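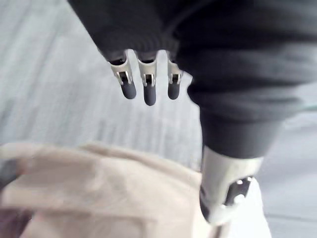

*Dark charcoal gray fabric with a ribbed look, crumpled beige cloth on the floor.*

**Re: [ploston-knit] Floppy cuffs on everything I make**

> Hello all, second sweater in a row where the cuffs look fine on the needles and then hang like bells after one wash. I'm using the Sosgate worsted from the Stodel shop, k1p1, same needles as the sleeve. Should I switch to 2x2? Or is it the yarn? I have up to 75 grams left, so I can redo both if somebody tells me what to do.

Oh, please don't give up on that yarn! I've made three things in Sosgate and it's lovely stuff, but it does relax in the wash and it needs smaller needles for ribbing than you'd think. Go down 2 sizes from whatever you used on the sleeve. It feels stiff and a bit mean while you're working it – keep going anyway.

As for k1p1 or 2x2, I'm firmly on the 2x2 side for cuffs (I know half this list will disagree, and I look forward to it). It pulls in more in my hands and it's so much nicer to knit while watching something. If you love the look of k1p1, try knitting the knit stitches through the back loop. Slower, but wow, what a crisp little column you get.

Also, how are you drying them? I used to stretch my cuffs out flat with the rest of the sleeve, which was just silly of me. Now I pin the body and leave the ribbing alone, squished together with my fingers.

You won't need to undo the whole sleeve either. Pick up the stitches one row above the ribbing, snip, unravel the cuff and knit down again. I did this on my Mabaso cardigan last March and was so pleased with myself that I redid the bottom hem too, all 121 stitches of it, and that one didn't even need it!

One question back: what kind of bind off did you use? A very stretchy one can flare all on its own. I'd try a plain one first, a little loose, and see if your hand still goes through.

Do post again once they've been through the wash. I want to hear how they come out.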